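Teaching an Arm to Seat a Processor: Our Report on Learning from Demonstration
Mpho Mahlangu and Mbali Fourie, Clukberg project group, 3/1/21 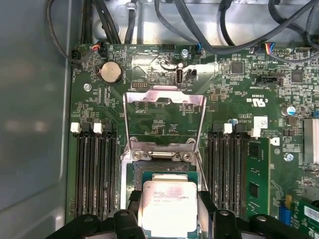
Figure 1. The gripper holding the Xeon over the open socket, seen from the wrist camera.

When we chose this task in February we thought the picking up would be the hard part, and we were very happily wrong (well, Mbali was happy, Mpho had already drawn up a whole page of finger designs). The fingers hold the processor by its sides quite well. It is the last little stretch down to the socket that takes all the patience, and most of this report is about that.

We gave the arm its demonstrations in two ways. In the first, one of us took hold of the arm and led it through the motion by hand, which feels lovely and natural until you need to move a hair's breadth and your own elbow gets in the way. In the second, we sat at the desk and steered it with the Pavatwood hand controller, watching the wrist view on a screen. We recorded 314 demonstrations and kept 272 of them. The ones we dropped were mainly early attempts by hand, where the arm shook as we let go.

Reflections gave us more bother than we had planned for. The lid of the processor is shiny, and so is the metal load plate that stands up behind the socket, so in some recordings part of the chip is simply washed out. Mr Van der Merwe, our supervisor, suggested moving the desk lamp before we touched any of the software, and we are grateful to him, as we had been about to do it the long way round!

We then let the arm try the task by itself 100 times. It lined the chip up well enough to lower it in 61 of those tries when it had learned from the remote demonstrations, and we did not have time to repeat the full set for the hand-led ones, so please don't read this as a fair race between the two. Mbali would like to run that second set after the break, with the lamp left where it is.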